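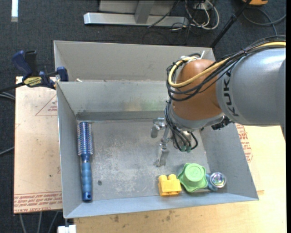
June, late, kitchen table

Well, the sourdough is dead. I'm putting it first because I've been in a mood about it since six this morning and I'd like to get it out of the way. I fed Griston (yes, the starter has a name, Fathima picked it) the same as always last night and went to bed, and this morning there was a pink streak down the inside of the jar. Pink means out, jar and all. I stood there with the lid in my hand feeling way sadder than a grown woman should feel over flour and water!

Fathima Roy was lovely about it when I called. She gave me the first spoonful of him two years ago and she still has the mother going in her fridge, so I'm getting another scoop when I drive over there. She thinks I've been keeping him too warm. I think it was the new flour. We went back and forth on that for a good long while and then she had to go pick up her kids.

So no bread, and I'd promised a loaf for supper at the Pryors'. I made the pan rolls with packet yeast instead, the ones from Grandma's card where half the writing is under a butter stain. Baked 16 of them at 455, which the card says and which I never trust, and I sat on the floor in front of the oven the entire time like it was a TV show. They got dark fast. I pulled them at 10 minutes and they were fine, maybe a little tough on the bottom. Vaughan ate four so I'm not going to fret about it.

Supper was good. Brodie has finally painted the back porch and it's a green I would never have picked and now kind of want. He and Vaughan are still fighting over the name for the dog. Vaughan wants Hapeta, Brodie wants Biscuit, and the dog comes to neither one, she just comes to the sound of the cheese drawer. Eglė was there too, back from her sister's, with her hair cut short, and I didn't say anything for a whole hour because I honestly thought she'd always had it that way. Then I said it too loud and everybody laughed. It does look great on her.

Rawiri Bolger is selling his upright mixer, the big cream Vondetti with the dent. I want it. I don't have anywhere to put it. I measured the counter when I got home (still in my coat) and it would fit if the toaster moved on top of the fridge, and I'd have to get the step stool out every time I wanted toast, and I eat a lot of toast. Told him I'd let him know.

Other stuff, so I don't forget it. The hall light is flickering again. Mom's prescription needs picking up. I owe Eglė for the concert ticket. The tomatoes by the fence have flowers on them, first ones, and the basil has been chewed down to sticks by something.

I went out with the flashlight just now to look for slugs and found a toad instead, sitting in the saucer under the mint, fat as anything. I left him alone. Came back in with wet socks and ate the last roll standing up at the sink, with too much butter and some of Fathima's plum jam.

Bed now. Need to wash a jar for the new starter before I go over there, and find the lid that fits it.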